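4. Instalação do filtro de água Besta debaixo da pia

Esta secção explica a montagem do filtro Besta, modelo de bancada baixa, na linha de água fria da cozinha. Para a ligação a frigoríficos com dispensador, consulte a secção 5. O texto foi revisto em fevereiro de 2022 e substitui a folha solta que vinha dentro da caixa.

4.1 Antes de começar

Confirme que tem todas as peças: corpo do filtro, cartucho, suporte de parede com 2 parafusos, tubo flexível de 700 mm, válvula em T e fita de vedação. Se falta alguma peça, não comece a montagem e escreva para o armazém Goel, ao cuidado de Josphat Makori, indicando o número que está na etiqueta da caixa.

Ferramentas necessárias: chave inglesa de 17 mm, chave de parafusos em cruz, lápis, balde pequeno e um pano.

CUIDADO: o filtro é só para água fria. A água quente deforma o cartucho e anula a garantia.

4.2 Montagem

1. Feche a torneira de segurança da água fria. Em algumas casas ela está dentro do armário, em outras está junto ao contador.

2. Abra a torneira da pia e deixe sair a água que ficou no tubo. Ponha o balde debaixo da ligação.

3. Desaperte o flexível existente e enrosque a válvula em T no seu lugar. Dê sete voltas de fita na rosca, sempre no sentido do aperto.

4. Marque com o lápis a posição do suporte na parede lateral do armário. Deixe espaço livre por baixo, para poder retirar o cartucho no futuro.

5. Fixe o suporte com os parafusos e encaixe o corpo do filtro até ouvir um clique.

6. Ligue o tubo flexível da válvula para a entrada (anel azul) e, da saída (anel branco), para a torneira. Aperte primeiro com a mão e depois um quarto de volta com a chave.

Nota: não troque a entrada com a saída. O filtro trabalha também ao contrário, mas a água passa muito devagar e o cartucho gasta-se depressa.

4.3 Primeira utilização

7. Abra a torneira de segurança lentamente e passe a mão seca por todas as ligações. Se uma ligação está húmida, feche a água e faça-a de novo com fita nova.

8. Deixe correr a água durante 7 minutos. A primeira água pode ser cinzenta, é pó de carvão e não faz mal à canalização. Não a beba.

Cozinha com bancada e armários brancos:
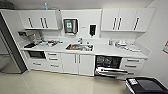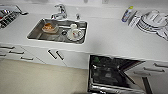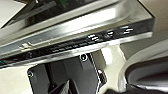
9. Escreva a data da montagem na etiqueta do corpo do filtro. O cartucho deve ser trocado ao fim de seis meses, ou antes se o caudal diminui muito.

CUIDADO: se a casa fica vazia mais de duas semanas, feche a torneira de segurança. No regresso, repita o passo 8 antes de beber.

4.4 Problemas frequentes

A torneira faz barulho depois da montagem: há ar no tubo. Abra e feche a torneira várias vezes, com pausa entre elas.

A água tem sabor a plástico: repita o passo 8 no dia seguinte. Se o sabor continua, peça um cartucho novo.

O corpo do filtro não encaixa no suporte: verifique se o suporte está com a seta para cima.

Para outras dúvidas, contacte a assistência Besta e peça para falar com Sneha Joshi ou Poonam Rajput. Tenha consigo o número da etiqueta.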